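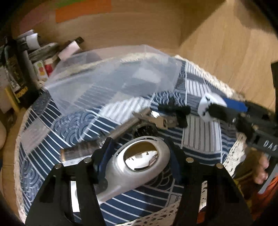 Can a machine sort out the small stuff yet? Keys, fobs, bits in tubs

Posted in: Home and workshop technology

Dorset_Lathe

I look after the day-to-day running of a small repair shop with a flat above it, and in both places the job that eats the time is the same one. It is picking up small things and putting them where they belong. Keys back in the key box, screws in the right tub, cable ties out of the screws, the lot. We have a floor-cleaning robot from Heken downstairs and it does a fair job on flat floor, but it stops dead at anything smaller than a shoe.

What I want to know is whether there is anything on sale, or near to it, that can clear a table. I don't mean a factory line where every part turns up in the same spot. I mean an ordinary table with a cloth on it and a bunch of keys left wherever somebody dropped them. I saw a Prenent arm advertised at £1,522 without the gripper and the seller said it would do "light tidying", but he couldn't tell me what that meant. Has anyone tried one on real clutter? I would also settle for being told to stop looking.

3 replies

Benchwarmer16

No. Save your money and buy a bowl for the keys.

tallow_and_tin

The short reply above is fair if you need it working by the weekend, but there is a bit more to it than that.

I spent two years setting up pick-and-place cells, mostly with Fuchs arms, and I still do some of it part time. Picking up one solid object from a hard, plain surface is a solved problem for most purposes. You can buy that. Your table is harder for a few separate reasons and it helps to take them one at a time.

Keys are thin and they lie flat. A two-finger gripper has to get hold of an edge, and on a bare metal bench the tips skid. A cloth can help, as there is some give in it and the fingers can press down a little. It also hurts, because the fingers can pinch the cloth along with the key and drag everything on the table with it.

A bunch is worse than a single key. Lift it by one blade and the rest swings round on the ring. The arm thinks it is holding an object of one shape and a second later it has a different shape. Fobs make it lopsided as well. If you want to drop the bunch into a box, the part hanging lowest has to clear the side, and that is where the cheap systems I have seen go wrong.

Then there is seeing it. Patterned cloth is hard on a camera, and so is anything see-through. Clear boxes have caught me out more than once. The depth camera looks straight through the wall of the box to what is inside, and the arm drives into plastic it doesn't know is there.
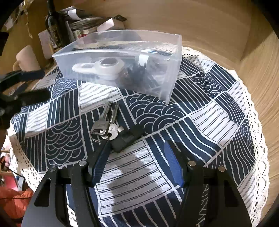
Keys on a patterned cloth, with a clear storage box behind them.

You could make it a lot easier by changing the table. Plain matt mat, box with solid sides, one fixed place where keys get dropped. With those changes a decent hobby arm would get most bunches into the box, slowly. Whether you would call that tidying is up to you. By then you have done half the job yourself by always putting them in the same place.

Sorting mixed bits inside a tub is a different job again. Screws on their own can be done with a magnet or a shaker tray and no arm at all. Delton make a vibrating tray that separates by size and we ran one from June until the lease was up. It was noisy but it worked. It did not cope with cable ties, which tangle and go over the edge in a clump, so take those out by hand first.

On the Prenent, ask the seller three things. What gripper is the price assuming, what is the smallest thing it has picked up off a soft surface, and will he let you bring your own keys and watch it try 16 times in a row. A single good go on video tells you very little.

Left_Hand_Thread

Agree with most of that, though I think the fingertips matter more than the arm. We swapped hard plastic tips for rubber ones on ours and it went from missing most flat washers to getting most of them. Cost next to nothing. Tips wear out fast on swarf, mind.

For the flat upstairs I wouldn't bother yet. Things on a kitchen table change every day and somebody has to decide what is rubbish and what isn't. Ours can't tell a spare key from a scrap one and I can't always either.

Dorset_Lathe

Thanks all. I will ask about the soft surface and see what he says. The shaker tray sounds closer to what the shop needs, so I'll price one up. Does anyone know if the Delton will take M3 screws or do they fall through?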